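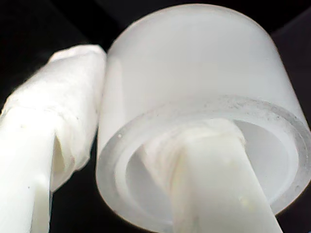
# Tsuji two-finger kit: evaluation data card

Version date: 2024-01-12
Maintained by: Didmont handling lab, Clevemcombe site
Status: evaluation in progress, kit on loan until the end of the trial period

## Summary

This repository holds the recordings, configuration files and notes from our evaluation of the Tsuji two-finger gripper kit. The kit is sold as a bolt-on end effector for small bench arms, with a wrist camera mount and a logging package. We are assessing it for one job: picking up and moving light, hollow, translucent parts without marking them.

The data is enough to reproduce our grasp comparisons. It is not a benchmark and was never planned as one. Anyone wanting a general-purpose grasping set should look elsewhere.

## What is in the kit

- Gripper body with two parallel bar fingers, white
- Wrist camera bracket
- Controller box and a single combined power and signal cable
- Logging package (runs on the controller box or on a host computer)
- Printed quick-start sheet

Finger coverings are not supplied. The fingers used here have a white wrap over the upper portion, with the lower bars left bare. Wrapping was done by hand at our bench and varies from one fitting to the next. Expect folds and bunching, particularly near the tips.

## Task

Each episode is a single attempt at one of two grasp types:

1. `outside` – both fingers close on the outer wall of the part.
2. `rim` – one finger goes into the open end, the other stays outside, and the wall is gripped between them.

The `rim` type is the one we care about. Our existing fixture handles outside grasps well enough. It can't reach parts that sit close together in a tray, where there is clearance for one finger only.

Parts are hollow, closed at one end and open at the other. They were used as received and were not cleaned between episodes, so dark specks on the frosted surfaces, especially at the rim, should be treated as part of the data. Do not filter episodes on that basis if you want results comparable with ours.

## Contents

The main release has 400 episodes. A further 50 are held out in `eval/` and were not used in tuning any of the settings in `config/`.

```
episodes/
 outside/
 rim/
eval/
config/
 force_limits.yaml
 camera.yaml
notes/
 wrap_log.md
 known_faults.md
tools/
 replay.py
 check_sync.py
```

Each episode folder contains:

| File | Contents |
|---|---|
| `wrist.mp4` | Wrist camera video |
| `joints.csv` | Arm joint positions and velocities |
| `grip.csv` | Finger opening, commanded and measured |
| `force.csv` | Force estimate from motor current |
| `meta.json` | Grasp type, part ID, wrap ID, outcome label |

Timestamps in all CSV files come from the controller clock. Video timestamps come from the host. Run `tools/check_sync.py` before trusting any alignment between the two.

## Outcome labels

Labels were entered by the operator at the end of each episode.

- `held` – part lifted, moved and set down at the target
- `slip` – part lost after lift
- `miss` – fingers closed without securing the part
- `mark` – part moved to the target but visibly marked at inspection
- `abort` – stopped by the operator or by the force limit

`mark` takes priority over `held`. A part that was lost and also marked is labelled `slip`, with the mark recorded in the free-text field. This was an early decision and a poor one. A separate flag will be added in the next version.

## Lighting and background

All recordings use a black background and diffuse white light. The fingers, wrap and parts are all pale, and there is very little colour in any of the video. Separating a finger from a frosted wall by intensity alone is unreliable where the two overlap. The gap between the outer finger and the part is usually the best available edge, but it narrows to almost nothing at some approach angles.

Exposure is locked. Auto exposure in the Tsuji package responds to the amount of black in view and will clip the highlights on the wrap. The setting is in `config/camera.yaml`.

## Observations on the kit

These are working notes and may change before the evaluation closes.

**Mechanical.** The bars are stiff enough for this load. Their flat profile suits outside grasps but takes up a lot of space inside a bore once wrapped. With a thick wrap, the inner finger can contact the wall before it reaches full depth. The force log shows this as an early shoulder in the curve.

**Force limiting.** The lower limits work as documented. The estimate is taken from motor current and includes friction in the drive, so readings at very low force should not be used for comparison between sessions. Zero the gripper at the start of each session and after any change of wrap.

**Wrap behaviour.** Wrap movement is our main source of variation. Layers bunch up where the finger enters the part, and a fold that lifts away from the finger changes the effective width. `notes/wrap_log.md` records each rewrap. We asked Tsuji for a moulded sleeve and were told one is planned. No date was given.

**Logging package.** Installation was simple. The package drops its connection if the host goes to sleep, and it does not report the dropout until the next command is sent. The 7 episodes affected are listed in `notes/known_faults.md` and have been left in the release with `log_gap` set to true.

**Documentation.** The quick-start sheet is accurate but thin. The cable pinout is wrong in the October revision of the PDF manual – use the printed sheet.

## Comparison unit

The Pritholm gripper under review alongside this one has its own repository. Its force channel is a direct measurement, and its episode format differs. Don't merge the two sets without converting the force units first. A conversion script is on the to-do list.

## Getting started

```
pip install -r requirements.txt
python tools/check_sync.py episodes/rim
python tools/replay.py episodes/rim/0001
```

Replay needs no hardware. Running the settings in `config/` on a physical gripper does, and the force limits should be checked by hand first. They were set for our parts and our wrap.

## Limitations

- One bench, one arm, one lighting arrangement
- Hand-applied wrap with no control over thickness
- Operator labels, no second pass
- No depth data
- Parts presented singly, although the intended use is in trays

## Access

Internal to Didmont and its evaluation partners. Part drawings are not included and will not be added. Requests for the held-out set go through the lab mailbox at Clevemcombe.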